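Teaching an arm to put a bottle down, by keyboard
Term project report, Wonilbridge robotics lab course

So my project was teleoperation, meaning I drive the arm myself and the computer writes down everything I do, and later a small network tries to copy me. I picked it because I figured driving would be the easy part and I'd get to spend most of December on the learning side. Ha. Driving ate most of the term.

The whole thing runs in simulation. Our course uses the Jornville simulator, which comes with a bunch of kitchen rooms, and I took one of the plain ones with a wooden counter. The task is simple to say: pick the small bottle up off the counter, carry it over the countertop, set it down upright near a target spot, let go. I wanted 40 good demonstrations.

My first controller was the keyboard. Six keys moved the gripper, six more turned it, space bar opened and closed the fingers. It worked, sort of, but every demo came out like a staircase: over, stop, down, stop, over again. The network learned the stopping really well! It would reach halfway and just sit there, because so many of my recorded steps were me hunting for the next key.

Then I switched to a 3D mouse (the puck kind you push and twist) and wrote a little bridge program for it, which I called Nnaji. That took me 18 evenings, a good chunk of them spent on one flipped sign in the rotation. Pushing left moved the hand left, fine, but twisting left tipped the bottle right, and my brain never got used to it.

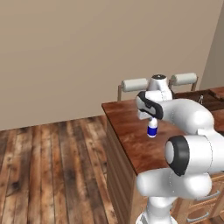 Page last changed: 5 June 2018

The carry is the part I got best at. With the bottle over the middle of the counter and the fingers angled down I could pretty much relax, there's plenty of open countertop there and the only thing to watch is the elbow, since it hangs right over the front edge. I clipped the counter with it more times than I want to admit. Going toward the back is worse. There's a rack with two white rolls on it against the wall, and if I swung the wrist wide I'd bump it, and then the demo was trash and I had to reset.

One thing that helped a lot was picking a decent camera view. I started out looking from straight above and couldn't judge height at all. From the side I could see the gap between the bottle and the wood, and the blue band on the bottle was handy for telling if I was tilted.

Cleaning the data was boring but it mattered. I cut out the steps where nothing moved, threw away any demo with a collision, and lined everything up so it began at the grasp. The average demo was 915 steps before trimming and nearly a third of that was me doing nothing.

Results: with the keyboard demos the network never finished the task once. With the mouse demos it set the bottle down upright in most test runs, as long as the bottle started close to where I usually had it. Move it toward the dark recessed end and it got lost. I only had 4 demos from over there, so I guess that's on me.

If I did this again I'd spread out the starting spots from day one and record in short sessions, because my driving got sloppy when I was tired and you can see it in the plots. I'd also like to try grabbing a real arm and moving it by hand. The group using the Wandorville arm did it that way and their paths look so much smoother than mine.

The code for Nnaji is in the course folder, along with the trimmed demos. The flipped sign is fixed in the second version, so use that one.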